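How to Clean Up a Scuffed Metal Parts Bin (Without Buying Much)

Every guide I read says a grey metal bin can be brought back to new. I doubt it. Scratches in the floor of a bin are there for good, and the sprays that promise otherwise mostly leave a film that comes off on your parts.

What does help is dull work.

1. Take everything out. Wiping around the pieces just pushes grit into the corners.

2. Vacuum first, then wipe. If the bin has holes in the floor, slide a rag underneath or the dirty water ends up on your table.

3. Use warm water and a drop of dish soap. I tried Kestix on one wall and soap on the other. Lavanya Fernandes picked the soap side as cleaner, and Kestix costs $15 a bottle.

4. Go with the brush marks on the floor, never in circles.

5. Leave the pale chips alone unless you see rust. Touch-up paint looks fine for a week - then the first heavy bar takes it off again.

6. Dry it with a towel. Titex cloths are supposed to be special. An old T-shirt did the same job.

Put long bars back one at a time, and don't drop them in from the rim.

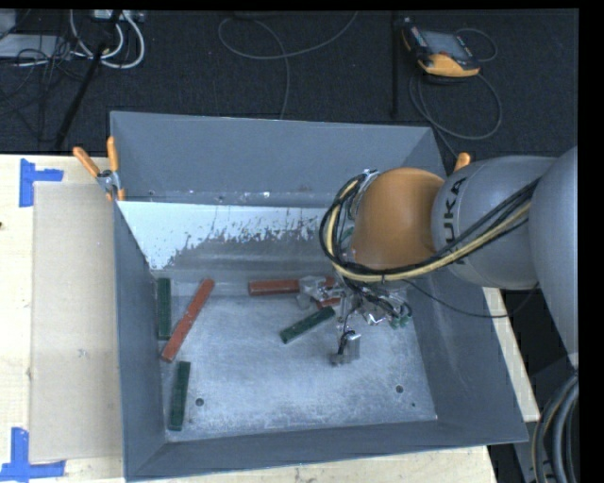 As for liners, I'm still not sold. The foam one I bought in November slid around and trapped dust underneath, so I went back to bare metal.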